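Workshop Notes: The Plidberg Sorting Arm

Work on the sorting arm in the back bay of the Figueroa Street shop has moved along since the last newsletter. The arm is meant to pick small hardware out of bins and drop it into boxes by size, so that donated screws and brackets stop piling up by the drill press. We call the project Plidberg. The control software is called Skurnora and runs on the older of the two shop computers.

Most of the past month went into the base. The first mounting plate flexed when the arm reached all the way out, and parts landed in the wrong place. The new plate is thicker and bolts through the table in 5 places. After it went in we ran a long test with the same motion over and over, 1,802 cycles before we shut it off for the night. The bolts were checked the next morning and one needed a quarter turn. The goal is 2,000 cycles with no bolts to retighten, and we will try again once thread locker has been put on all of them.

The gripper is still the weak part. It handles brackets and large washers well enough but drops short screws. A new set of fingers with a softer face has been drawn up and will be printed on the Lodik printer when the queue clears. If you have scrap silicone sheet, please leave it on the shelf marked Plidberg.

Spending so far is $229, nearly all of it for the plate, bolts and cable. The arm itself was bought used and paid for last year.

Before moving any furniture we lay the cell out in the simulator. The current layout has a black box on one side of the arm's base and a dark green one on the other, with yellow bins in a gray rack out front.

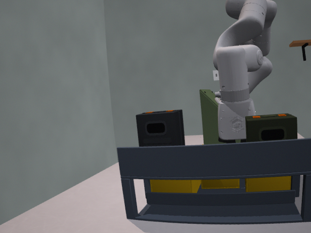
The open question is reach. The arm has to get over the top rail and down into a bin without the elbow swinging too low, and the safe path is slower than we would like. One option is to lower the rack. Another is to pull the bins forward on their shelf, which costs nothing and will be tried first. Measurements of the real rack need to be taken again before then, as the ones in the model came from an old drawing.

The back bay will be closed to other projects while the arm is powered. Please keep the aisle clear and leave the red stop button where it is. A first run with real parts is planned for July.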